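How to check and put together gel pens before giving them out

Every November I prepare gel pens for our evening class in Vasholm. Last time we were 87 students, so I learned to do it in a calm order. You need a clean desk, good light, and one sheet of scrap paper.

Step 1. Keep the boxes at the back of the desk, one on top of the other, with the upper one open. Then your hands have free space in front.

Step 2. Make two groups, one on the left and one on the right. Checked pens must not go back to the unchecked group. My colleague Na-rae Jin mixed them once and we had to begin again.

Step 3. Open the pen slowly over the desk, so the small parts do not fall on the floor. Hold it with both hands, close to the parts you want to separate or join. 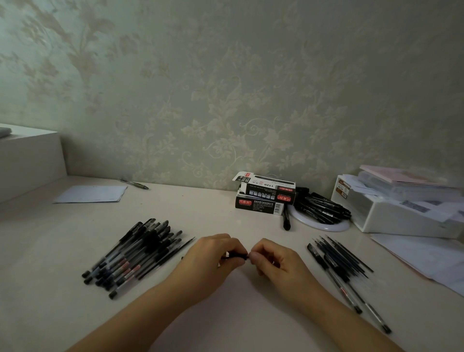
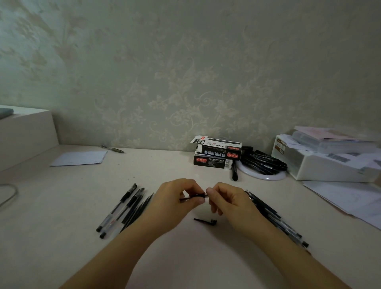 Small black pen parts, held between the fingers in the first photo and lying on the desk in the second.

Step 4. Turn the tip until it stops. Please do not force it, the plastic thread can break.

Step 5. Write one short line on the paper. If the line has gaps, change the refill and try again. I need around 70 minutes for all of them.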